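Thread on coalition agreements and budget control in county-level government, from the second chapter of my working paper. The question: when two parties sign a power-sharing deal, who ends up controlling the spending? 1/

The case is Astness, a mid-sized county assembly with 60 seats. No party has held a majority there for three terms. The current agreement was signed in August between the Daron Alliance and the smaller Mwakalinga list. 2/

Most work on local coalitions counts portfolios. By that measure the junior partner did well: it got 2 of the executive seats, including roads. Portfolio counts say little about who can move money between budget lines after the vote. 3/ 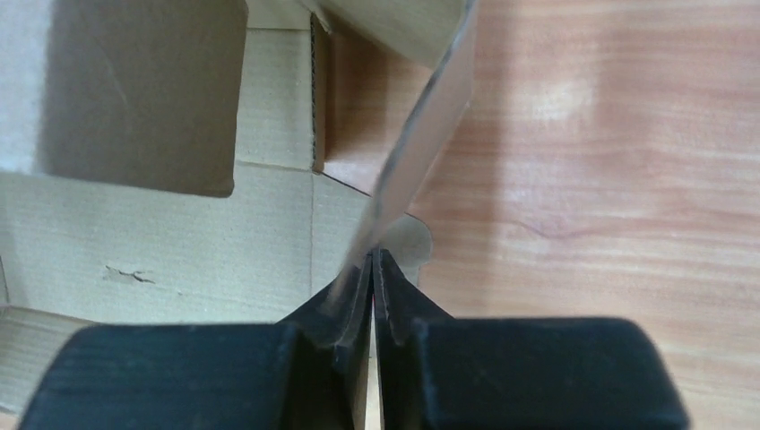
**Local Government / Research Notes**

The agreement runs to 14 clauses. Clause nine gives the finance office a veto over any transfer between departments. The finance office is held by the senior partner. Press coverage of the signing did not mention it. 4/

I coded 143 transfer requests from the assembly record. For each one: requesting department, party of the department head, outcome, days to decision. Requests withdrawn before a decision are coded separately. 5/

Departments run by the junior partner were refused more often. The larger difference is in delay. Their requests waited longer for a decision, and several were approved too late in the fiscal year to be spent. 6/

A late approval looks like a concession in the record and works like a refusal in the accounts. Any dataset that codes only the final outcome will miss this. 7/

Kiprono Langat raised a fair objection at the Friday seminar: roads projects are slow everywhere, so delay may reflect the type of project and have nothing to do with party. I reran the comparison within department type. The gap narrows but does not close. 8/

Wycliffe Nyanda suggested a second check – compare the same departments before and after the agreement. This is harder. The earlier record has no date of request, only a date of decision. I am working through committee minutes to fill that in. 9/

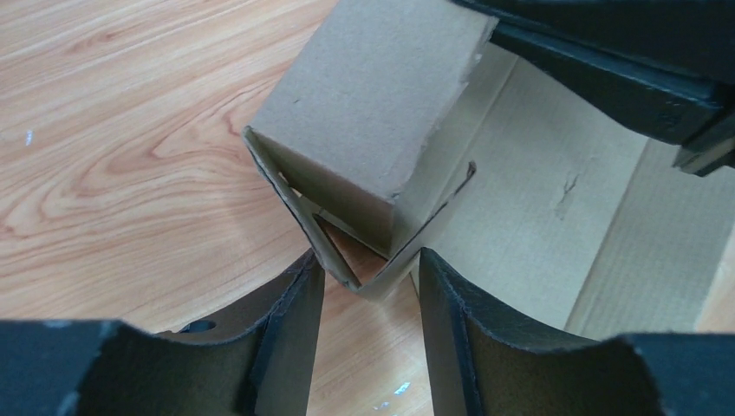 *Cardboard box, tilted, one corner down.*

For contrast, Esard. Same county system, similar party split, but its agreement sends disputed transfers to a joint panel with equal seats. Delay there does not track party. One case proves nothing, but it fits the argument. 10/

Scope limits. These are two assemblies, one term each. I make no claim about national coalitions, where finance ministries have their own staff and routines. I also cannot observe requests that were never filed because refusal was expected. 11/

That last point probably biases the Astness result downward. If junior-partner departments stopped asking, the record understates the veto. Interviews with department clerks are the next step. 12/

The coding sheet goes up with the revised draft. Comments on the treatment of withdrawn requests are especially welcome – I have changed my mind on it twice. 13/13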